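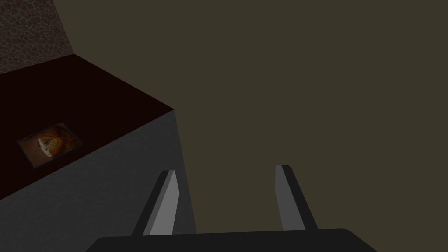 Dark tabletop with a patterned wall panel behind it

Nallska Winter Skin Project – progress update, 29/10/2023

Hi all, and thanks again for the money! We're past the halfway mark and I wanted to catch you up before the cold really sets in.

We've handed out 200 dry-skin kits so far (thick hand cream, lip balm with SPF, a pair of cotton gloves and the tip sheet). The farm crews at Kollska took most of them, and the rest went through the Okafor clinic. People love the gloves – I keep getting asked for more, so I'd like to move some of the printing money over to cover them if that's OK with you.

The talks are going well too. We've done 13, mostly at shift change, and the questions have been great. Cracked knuckles come up every single time, and so does whether you need sunscreen when there's snow on the ground (you do!). I've rewritten the tip sheet to put those two right at the top and made the print bigger.

Spending stands at $451 for supplies and $231 for printing. The one thing running behind is Wadar, where the hall has been closed for floor work and we had to push our session to December. I've got the kits for it packed and sitting in my hallway.

Still to do: the school visit, a second cream order and the follow-up survey. Let me know about the gloves when you get a chance.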